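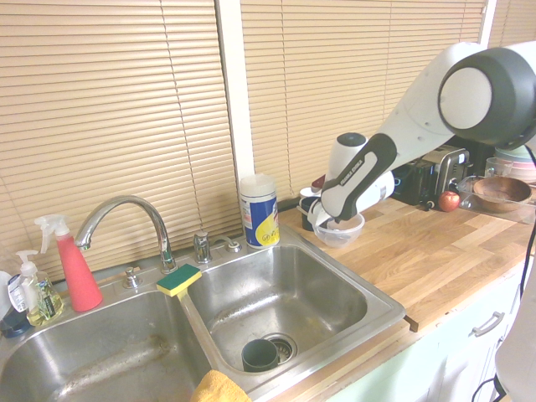 Asociación para la Memoria de Brinala
Acta de la reunión ordinaria de la junta

Fecha: 19/04/2019
Lugar: sala de lectura de la biblioteca municipal
Preside: Cledwyn James
Asisten: la vicepresidenta, el secretario, las vocales de archivo y de actos públicos y el representante de la parroquia
Excusa su ausencia: el vocal de relaciones con los centros escolares

1. Aprobación del acta anterior

Se aprueba con una corrección. En el punto 4, donde decía «lápida del puente» debe decir «lápida de la estación».

2. Restauración del monumento a los caídos

El presidente informa de la visita técnica al monumento de la plaza de Covard. El basamento está en buen estado, salvo la esquina norte, donde ha entrado agua por la junta. Las letras de los nombres se leen mal en la cara oeste, sobre todo en las dos últimas filas.

Se han recibido dos presupuestos. El de Gerlach incluye la limpieza de la piedra, el sellado de juntas y el repaso de las inscripciones. El de Arkutent solo contempla la limpieza y deja el repaso de letras para una segunda fase, sin precio cerrado. La vocal de archivo pide que no se toque ninguna letra hasta cotejar la lista grabada con el registro parroquial, porque hay al menos un apellido que aparece escrito de otra manera en los libros.

Se acuerda aceptar el presupuesto de Gerlach, condicionado a ese cotejo. Votos a favor: 5. Abstenciones: 1.

3. Subvención municipal

El ayuntamiento ha comunicado la concesión de 2.000 euros para la restauración. El pago se hará en 2 plazos, el segundo contra presentación de facturas. El secretario recuerda que la memoria justificativa del año pasado se entregó fuera de plazo y pide que esta vez se guarden todos los recibos desde el principio, incluidos los de imprenta.

La parte no cubierta saldrá de los fondos propios. No se descarta abrir una suscripción entre los vecinos, aunque la vicepresidenta prefiere esperar a tener la factura definitiva.

4. Acto de julio

Se mantiene la intención de celebrar el homenaje en julio, una vez terminados los trabajos. El orden previsto es lectura de los nombres, ofrenda floral y unas palabras de un familiar. La banda ha confirmado – a falta de saber la hora – que puede tocar dos piezas.

Se discute si la lectura debe hacerse por orden alfabético o por el orden de la piedra. Se decide seguir el de la piedra.

El representante de la parroquia pide que el acto no coincida con la misa. La vocal de actos públicos hablará con el ayuntamiento sobre el corte de tráfico y las sillas.

5. Archivo

Una familia de la localidad ha ofrecido en depósito un cuaderno y varias cartas escritas desde el frente. Se acepta el depósito. La vocal de archivo redactará el documento de cesión y hará copias antes de que se consulte el original.

6. Ruegos y preguntas

La vicepresidenta pregunta por las llaves de la vitrina. El secretario tiene un juego y buscará el otro.

Se solicita que la convocatoria se envíe con más antelación.

Sin más asuntos que tratar, se levanta la sesión. La próxima reunión se convocará cuando se conozca el resultado del cotejo de nombres.

El secretario
V.º B.º del presidente, Cledwyn James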